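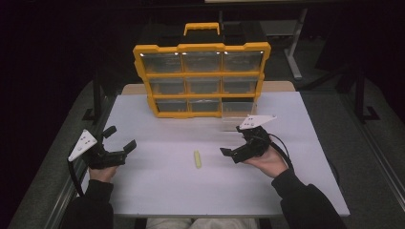 Sleeves, cables and loose clothing when recording with hand-held grippers: is there a written rule?

Asked by Lorna Dimaculangan, Irnville

We record demonstrations with a pair of hand-held grippers, mostly small tabletop tasks like opening drawers and putting parts away. I have to write a one-page practice sheet for new operators before May. The machine safety documents I have all assume a powered robot. Ours have cables but nothing moves unless you squeeze. Do I need rules on sleeves, cable routing and session length, or am I overdoing it? We have 11 operators and they all do it differently.

3 answers

Amanuel Derese
Accepted answer

I don't know of a standard written for hand-held units, so you are mostly writing house rules. Ours at Kandia fit on one page:

Plain sleeves, snug at the wrist, same color on both arms. No watches or bracelets.
Cable runs back along the forearm with enough slack to reach the far edge of the table. Check it by reaching before you start.
Marker plates stay uncovered. Wipe them at the start of a shift and don't touch the faces.
Only the task items on the table. Drinks and phones go somewhere else.
Start and end every take with both grippers over the table.
Stop after 18 minutes and put the grippers down for at least 3.

The break is the one people skip. Wrists get sore well before anyone mentions it. We put it on a timer.

If the same table is ever shared with a powered arm, your normal robot risk assessment applies again and this sheet doesn't replace it.

Cinzia Pellegrini

Agree with most of that. I would add a rule for failed takes. If you drop the part, finish the take, mark it failed and go on. We had about 200 takes with no note on them and had to watch every one.

Ásdís Zoëga

Just tell them to be careful with the cables. Ask your supplier, Walteck sent us a sheet but I can't find it now.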